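Section 4. Preparing and recording evaluation episodes

This section covers the tabletop tests used in the Bako study. It assumes that the arm has been calibrated (Section 3) and that the recording computer is running. If you are repeating the study at another site, follow the steps in the order given. The comparison between the two policies depends on both being run from matching layouts.

4.1 What is being measured

The study compares two policies. Policy A was trained on overhead views only. Policy B was trained on the overhead view plus the wrist view. Both were trained on the same 2,000 demonstrations. We want to know how much the wrist view helps when the gripper hides the target from above.

Each policy is run for 200 episodes. An episode starts with the arm at its rest pose and ends when the operator presses Stop or the timer runs out.

4.2 Laying out the table

1. Turn on the room lights and close the blinds. Do not rely on daylight.

2. Wipe the table with a dry cloth. Do not use spray cleaner, which leaves a shine that the overhead camera picks up.

3. Open the layout sheet for the episode in Dokside and put it on the second monitor.

4. Place the large items first: the toaster oven, then the plates, the bowl and the basket. The toaster oven goes on the right side with its door facing the middle of the table.
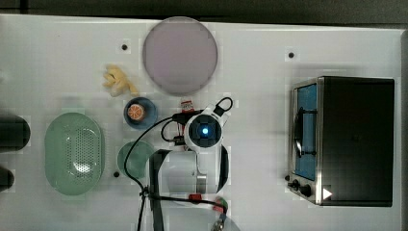

5. Place the small items last. Match the layout sheet for both position and direction. If an item starts inside a container, set the container down first and then put the item in it.

6. Press Overlay. Dokside shows the stored layout over the live overhead view. Move items until the outlines agree.

7. Step back from the table and press Accept Layout. The layout is now locked to the episode number.

Note: Small differences in cable position do not matter for scoring. Make sure, however, that no cable is under tension when the arm is at its rest pose.

Caution: Keep hands off the table once the layout has been accepted. The arm can be started from the computer at any time after that point.

4.3 Checking the wrist view

The wrist view must be checked at the beginning of every block of episodes and again after any collision. Policy B is sensitive to a shifted camera. In an early block run by Tobiloba Eze, the mount had worked loose and the whole block had to be repeated.

1. Select Wrist in the camera menu.

2. Confirm that both gripper fingers can be seen along the bottom of the view. If only one can be seen, stop and go back to Section 3.4.

3. Jog the gripper down toward one of the soft items and close it slowly using the hand control. Use the lowest force setting.

4. Save one frame with the item held. Name it with the block number followed by "grip".

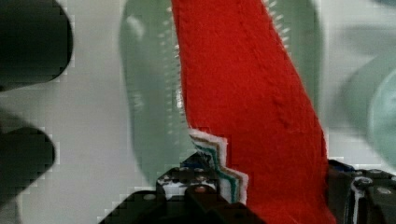
5. Look at the background in the saved frame. Objects farther away may be soft, and this is acceptable. The fingertips should be clear enough that you can tell where the finger ends and the item begins.

6. Check the video quality setting. The study used the Low setting for both training and testing. Blocky edges are normal at this setting. Do not change it to High for testing, even if the picture looks better to you. Adaeze Sani tried this in May and Policy B began closing the gripper too early.

7. Open the gripper, return the arm to its rest pose and put the item back where the layout sheet shows it.

Note: If you moved anything else while jogging, repeat steps 6 and 7 of Section 4.2.

4.4 Running an episode

1. Choose the policy from the list. The Brimeck controller will ask you to confirm the name. Read it before you press Yes.

2. Type the task instruction exactly as it is written on the layout sheet. Do not add a period at the end.

3. Press Start and keep one hand near the emergency stop.

4. Watch the arm, not the monitor. Press Stop if the gripper pushes against the table or catches a cable.

5. For pick tasks, the approach is scored separately from the grasp. Dokside saves a wrist frame when the fingers first come within range of the target. Open that frame and mark the approach as Good, Off Left, Off Right or Missed. Use Good only if the target lies between the two fingers or would do so after a straight move forward. 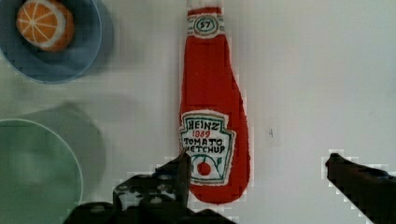 6. Mark the grasp as Held, Slipped or None. An item that is lifted and then dropped before reaching its goal is marked Slipped.

7. Enter a short comment if you pressed Stop yourself. "Cable" or "table contact" is enough.

8. Save the episode and load the next layout.

4.5 Second scoring

A second person scores the saved frames without seeing which policy was used. At Julport this was done by Fatima Ajayi and Temitope Chukwu, who took alternate blocks. Export the frames with the Hide Policy box checked. Where the two scores differ, keep both in the file and set the Review flag. Do not overwrite the first score.

4.6 Known problems

Overlay does not line up after a restart. Reload the overhead calibration file. If that does not help, run the calibration again.

Error 265, wrist stream lost. Check the connector nearest the gripper, then restart the stream. Discard the current episode and run it again from the same layout.

Progress bar stops at 99 percent. The video files are still being written. Wait for the bar to clear before you close Dokside. This can take around a minute after a long episode.

Questions about the scoring rules should go to Aminu Ugwu. For loose mounts and damaged cables, see Section 6.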